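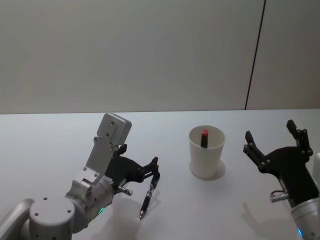

Two-arm pen sorting bench, keeps bumping the cup

Forum: Home and Shared Shop Builds

tabletop_mill
Posted 19 February 2026

I've been putting together a two-arm bench at the Trultham shop since the fall. White table, plain wall behind it, a paper cup in the middle. The left arm takes a black pen, the right arm takes a black marker with a red cap, and both are supposed to end up in the cup. When the cup is full the program stops and I put everything back by hand.

Controller is an Esier board, motion planning is done in Jirer on an old desktop under the bench. Both grippers are two-finger linkage types. Nothing is bolted down except the arms.

The picking works well enough. The placing doesn't. In my last long run it knocked the cup or shoved it sideways in 9 tries out of the last 50, and almost always on the second object. Once something is already in the cup, the other arm has less room to come in and it seems to push the cup toward whichever gripper is open on the far side.

Things I have tried so far:
Slowing the last part of the move. Helped a little.
Opening the idle gripper wider. No change.
Swapping which arm goes first. Marker first is better than pen first.

Both objects go down at a slant for the start of each run, one near each arm, with the cup standing empty between them.

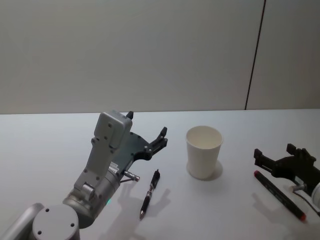
Siv Isaksson
Glue the cup down. I mean it. An empty paper cup weighs next to nothing and you are asking two metal arms to be gentle with it. A dot of double-sided tape under the base and you can stop tuning speeds. You will still see the collision in the motor current if you want to log it.

gantry_dan
Disagree with the tape. If the cup can't move, the pen takes the load, or the fingertip does. I broke a finger link on a Sosa hand doing the same kind of thing with a fixed tray. The cup sliding is the only give in the whole setup. Put some weight in the bottom of it, like washers or a bit of sand, so it slides late but still slides.

Siv Isaksson
Sand in a cup that gets pens in it. OK.

gantry_dan
Washers then.

tabletop_mill
I would like to leave the cup as it is for now. The reason I picked a paper cup is that it shows a bad approach right away. If I tape it I will probably stop seeing the problem, and I want to move on to thinner containers in April.

What I can change is the angle. At the moment the left arm brings the pen in diagonally and the right gripper just waits open on the other side of the cup. I was keeping it there so it could steady the rim if needed, but I never finished that part of the code. So it waits there and does nothing.
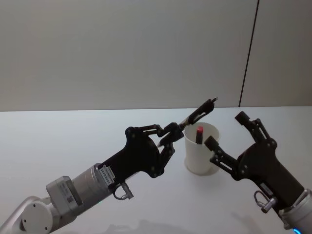 The wait position is a leftover from an earlier version where the arms handed objects to each other. I took out the handoff and kept the pose. Moving it back costs me nearly a second per cycle. I can live with that on a bench that does 1000 cycles between cleanings, but I was hoping to keep the steadying idea.

moth_and_lathe
Do you know which part touches first? You keep saying the gripper, but that covers a lot. Fingertip, knuckle, the fitting underneath, the cable. I would want to know that before touching the wait pose.

gantry_dan
Second this. Chalk on the fingertips. Cheap and it tells you in one run.

tabletop_mill
Tried the chalk last night. Fingertips left nothing on the cup in 11 runs, and it still got pushed in two of them. So it is something else.
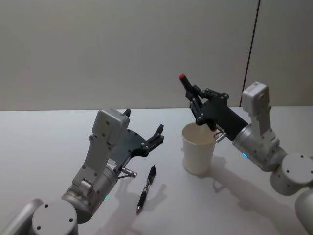

My collision model in Jirer only has the fingers and the palm in it. I drew it from the gripper drawing and never added anything that sticks out below. With the right arm over the cup and the marker in its grip, the short silver connector under the gripper is just beside the rim on the right side. The planner doesn't know it exists. As far as it is concerned there is free space there. I'm going to add it as a plain cylinder with a margin and do the same on the left arm.

moth_and_lathe
That would fit with your chalk test. Make the margin bigger than you think, your cup won't be in exactly the same spot each time anyway.

Siv Isaksson
If the cup was taped it would be in exactly the same spot each time.

gantry_dan
He said no tape.

tabletop_mill
Cylinders are in, both arms. The planner now refuses about a third of the approaches it used to accept, so I had to raise the sample limit to 4000 before it would find a path for the marker every time. Planning is slower. No pushes this morning, but it was a short run and I don't trust it yet. I also moved the right arm's wait pose back – moth_and_lathe, yes, after checking.

moth_and_lathe
Post the numbers after a full run. And put the limit back down once you have tried a rotated wrist, you may not need it that high.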